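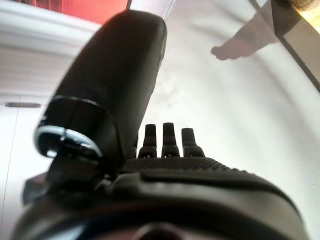 Dranel adds upholstered bed base with floor lighting

March – by the Fovus home desk

Furniture maker Dranel has added an upholstered bed base to its Nirneo bedroom line. The base comes in beige and is sold without a mattress. Orders open this month through the Sauerland warehouse, with delivery in 4 weeks.

The side panels are smooth, with no buttons or piping on the face. A seam runs along the lower edge and marks the point where the cover can be detached for cleaning. Covers are washed at low heat and refitted while slightly damp. White covers and duvets are sold separately.

An LED strip is fixed under the base and throws a warm yellow light onto the floor.

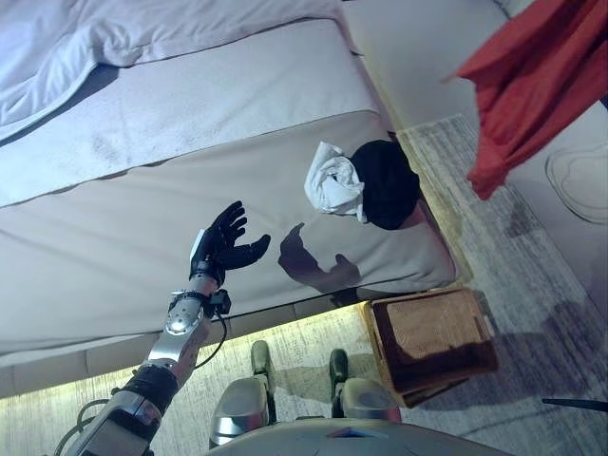 The strip draws power from a plug-in adapter and has a single brightness setting. Dranel rates it for use over carpet as well as hard floors – the adapter itself must stay clear of bedding and rugs. Replacement strips are cut to length at the warehouse and cost 50 euros.

Top of panel to floor measures 52 centimeters in the standard version. A lower version is planned for the fall. Both take the same cover and the same slats, and owners of the earlier Nirneo base can order the new side panels without replacing the inner structure. The conversion kit weighs more than 70 pounds and ships in two cartons.

Related items
Nirneo slats: which width fits which base
Washing quilted mattress covers
Sauerland warehouse changes pickup hours
Open wooden boxes for bedroom storage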